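**Wanted: people who don't believe gripper demos (3 places, starts in June)**

Every gripper vendor has a video where the thing picks up an egg. We've bought hardware on the strength of videos like that, and most of it is now on a shelf in Becerra. So before Nurnex spends money on another set, we want people to run the comparison who have no stake in the answer.

The job is to drive an arm through the same set of pickups, first with padded fingers, then with bare ones, then with whatever Gimness sends us next. Coins, key cards, a sock, a sheet of paper lying flat on polished stone. There are 601 pickups in the full plan. You log each one as held, slipped or missed. "Nearly" is not a category.

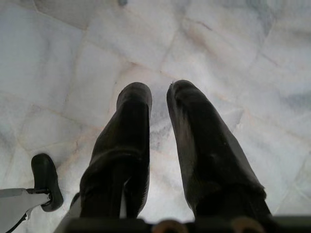

We also want the wrist camera judged on pale, shiny floors, where depth readings have a way of looking fine on paper. The supplier claims its new controller fixes this. Maybe. I'd like to see the logs before I repeat it to anyone.

You'll need steady hands and the patience to do a dull thing the same way 53 times in a row. Robot experience is welcome but not required - some of our worst data came from experts who knew what the result should be. If you have ever worked for Gimness or Hukalness, please say so up front.

Shifts are four hours, paid by the hour, and bad results pay the same as good ones. To apply, write to Yesenia Manríquez at Nurnex with a few lines about a product claim you checked yourself and what you found. Mareike Diekmann runs the trial shift and will answer questions about the schedule. No cover letters, please.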